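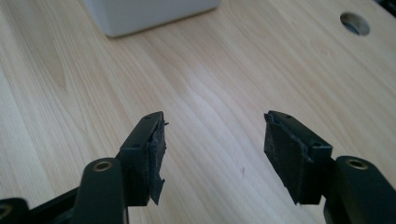

Pads on both fingers, open over the bench. Left one torn at the bottom, right one peeling at the top corner.

From: Severin Kälin
To: gripper-practice list
Date: 2026-01-20
Subject: Re: When do we call a pad worn out?

Urs Nägeli wrote:
> The draft says "replace finger pads when worn." Two of us read that
> line in Javimmont and came to opposite answers on the same tool. One
> said a frayed edge is cosmetic as long as the middle of the pad is
> sound. The other said any loose material means stop. Can we get a
> rule people can apply without calling someone? I would also like to
> know whether a pad can be changed on one side only.
>
> Urs

Urs, all,

I agree the line is too vague. The picture at the top is a fair test for any new wording. The left pad has a ragged rim, a small strand near the top and a flap at the bottom that appears to be coming away from the plastic. The right one has a frayed upper edge with a thin strip lifting. Under the current text you could argue either way about both of them. I would not record with that tool.

Proposed text for section 4:

4.1 Look at both pads with the gripper fully open before each session and again after every 30 demonstrations.

4.2 Stop and replace if any part of a pad has lifted from the finger, whatever its size. Do not trim it and do not glue it back.

4.3 Fraying that is still attached is allowed up to 2 mm in from the edge. Measure it with a steel rule. Past that, replace.

4.4 Always replace pads in pairs. Write the change in the tool log with the session number.

4.5 While the pads are off, check the bushings in the linkage for play. If a finger rocks by hand, the tool goes back to the shop.

On the one-side question, we tried it at Fandton in October. The new pad gripped harder than the old one and thin parts turned in the fingers as they closed. We had 2,328 demonstrations in that batch and spent about a week sorting out which ones to keep. The log did not say when the pad was changed, so 4.4 matters to me more than the rest.

Gebhard asked off list if we should set a fixed pad life in hours. I would leave it out for now. Pads used on card last much longer than pads used on cut metal, and we don't have the numbers for both.

Still open:

The 2 mm in 4.3 is my guess from our own tools. Mathias, you use the thicker pad at Jasetti, so please say if it should be more for you.

4.1 doesn't cover a tool that changes hands in the middle of a session. I think the person taking over should do the check, but I have not written that in yet.

Please send changes as replacement text, with the clause number.

Severin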